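Neues aus dem Landtag: Das Nachtragsgesetz ist durch die erste Lesung

Liebe Leserinnen und Leser,

es war ein langer Dienstag in Belberg, und wer die Sitzung am Bildschirm verfolgt hat, wird sich vermutlich irgendwann einen zweiten Kaffee geholt haben (wir auch!). Kurz nach halb sechs stand dann aber fest: Der Entwurf zur Neuordnung der kommunalen Bürgerbeteiligung hat die erste Lesung überstanden, und zwar mit einem Vorsprung von nur 2 Stimmen. Damit hatte am Morgen kaum jemand gerechnet.

Worum geht es? Gemeinden sollen ihre Haushaltsentwürfe künftig 30 Tage lang öffentlich auslegen, auf Papier und im Netz, bevor der Rat darüber abstimmt. Bisher reichen 11 Tage, und wer in dieser Zeit im Urlaub ist oder krank im Bett liegt, hat eben Pech gehabt. In Cistmont wird die längere Frist schon freiwillig erprobt, und was wir von dort hören, klingt ermutigend – mehr Zuschriften, und vor allem frühere, sodass man in der Kämmerei noch etwas damit anfangen kann.

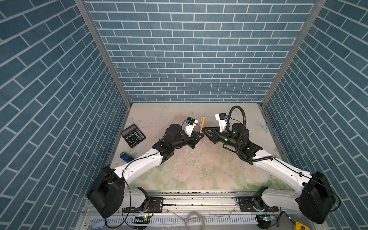 Für kleine Gemeinden sei das alles gut gemeint, aber kaum zu stemmen, schreibt uns eine Leserin aus Brinis. Im dortigen Rathaus säßen zwei Halbtagskräfte, und die hätten im Dezember ohnehin schon genug auf dem Tisch. Sie wünsche sich eine Übergangszeit und jemanden beim Land, der ans Telefon geht, wenn es hakt.

Den Einwand nehmen wir gern auf, zumal er in der Debatte ganz ähnlich zu hören war. Ein Änderungsantrag sieht vor, dass Orte wie Brinis ein Jahr länger Zeit bekommen. Ob er eine Mehrheit findet, ist offen. Zu dem Entwurf sind bisher rund 94 Stellungnahmen eingegangen, und der Innenausschuss will sie alle vor der zweiten Lesung durcharbeiten – da wird sich also noch manches verschieben.

Wer selbst etwas beitragen möchte, kann bis Monatsende schreiben, formlos und gern auch kurz. Die Adresse steht wie immer unten im Kasten.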